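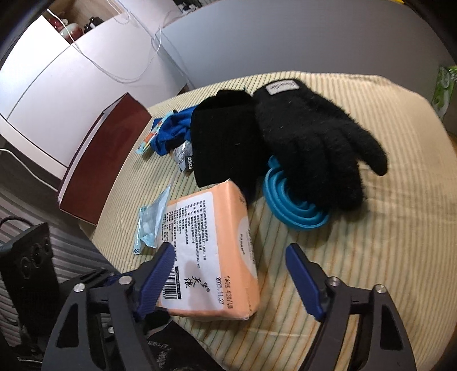
**Section 4: Results, and how far we trust them**

Our project tested whether clips recorded with a hand-held gripper can teach an arm to pick household items off a cluttered table. We used the Kullbridge clip set, 1326 clips in all, and trained the policy with Tarix at its default settings.

The headline number looks good. On the 234 clips we held out, the predicted jaw opening was close to the recorded one most of the time. I don't think this shows much. The held-out clips come from the same tables as the training clips, often with the same tissue pack on the same striped cloth. A model could do well by memorizing the cloth.

We tried a harder split, keeping 19 tables entirely out of training. Performance dropped, and it dropped most on soft things. A plastic-wrapped pack has a broad face and clear edges. A fuzzy black glove lying near a flat piece of black fabric gives the model far less to go on, and its predictions there drifted toward whichever item was brighter.

There is also the matter of success labels. Some 420 clips were marked "success" by the person who recorded them. We rechecked a portion on Friday and disagreed with each other too often to call the labels reliable.

We can't claim the policy transfers to a real arm. The Dasonik arm was only free for one afternoon, and we spent most of it on calibration.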